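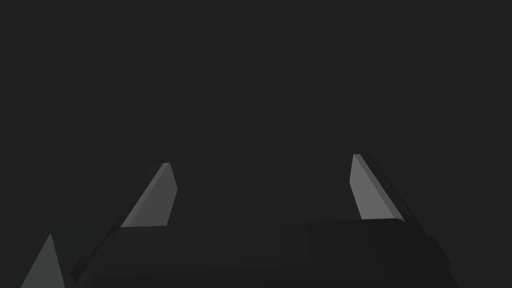
Nurkton Moths: discussion list
Subject: Re: Sugaring, is it worth the mess?
Month: February

> Hello all, I joined over the winter and have been reading the old
> threads with great pleasure. I have a small Trarex box trap which
> lives outside the back door, and I love it, but I keep seeing people
> mention "sugaring" as if everyone has done it since childhood. Is it
> worth the mess? And can you do it this early, or is it only a summer
> thing? We back on to the Clarkar side of the woods, so there are
> plenty of trunks to choose from.

Oh, do it! Yes it's messy, yes your coat will smell of rum until Easter, and it is still my favourite way to spend an evening. A light trap is lovely, but you go to bed and leave it to get on with things. With sugar you're out there with them, creeping up on a tree with a torch held low, and there's a Satellite with its tongue out, drinking, and those little white spots shining on its wings (or orange ones, they come in both and I can never decide which I like better).

February is early but far from hopeless. You want a mild night, cloud over, a bit of damp in the air and hardly any wind. Chestnuts come out of hiding on nights like that, and Dark Chestnuts if you're lucky, and I'd put money on you getting a Satellite down at Clarkar. Don't be put off by a blank. I've had three blank nights in a row and then a trunk with moths jostling each other for room.

For what it's worth, my garden total last year was 788 moths of all kinds, and 43 of those came to sugar and not to the light. That sounds feeble written down, but they included two species that have never once come to my trap in all the time I've run it. I was hopping about on the path.

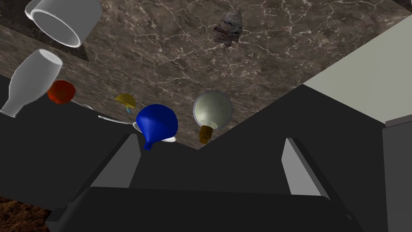

THE MIXTURE

Everybody has their own and everybody is very sure of it. Mine is a tin of black treacle, a bag of the darkest brown sugar you can find and a bottle of brown ale. Simmer the ale gently first to take the fizz off, stir in the sugar till it has gone, then the treacle, and keep stirring. It catches on the bottom of the pan very easily and you will be chipping it off for a week. Let it cool and put a slug of rum in just before you go out. I get my treacle from Gebretsadik, by the station, who keep the big tins on the bottom shelf.

Some people mash in an old banana. I've tried it and it went lumpy and slid down the bark, but the person who used to run this list swore by it, so have a go.

Paint it on at dusk with an ordinary paintbrush, a strip at eye level, on the side of the trunk away from the wind. Rough bark is better than smooth. Go round again once it's properly dark and then every half hour or so until you get cold. Fence posts will do if your trees are awkward to reach, and I know one gate at Clarkar that has outdone every oak near it.

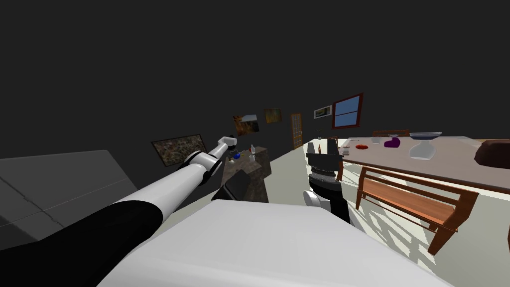

If you'd like something tidier, try wine ropes. You warm a bottle of cheap red, dissolve as much sugar in it as it will take, soak some thick cotton rope and hang it over the branches. They come home with you at the end of the night, so there's nothing left on the trees, and they keep in a lidded tub for the next go. Mind the flame when you're warming the wine.

Do check the ivy as well, and the sallows when the catkins open in March. That's free sugar, already laid out for you, and the Hebrew Characters will be all over it.

Please post what you get, even if it's slugs. And put the tree down with your record, as I'm trying to work out whether they really do prefer oak or whether we just all paint oak.

Good luck, and wear the old coat!

--
To leave this list, send a blank message with the word "leave" as the subject.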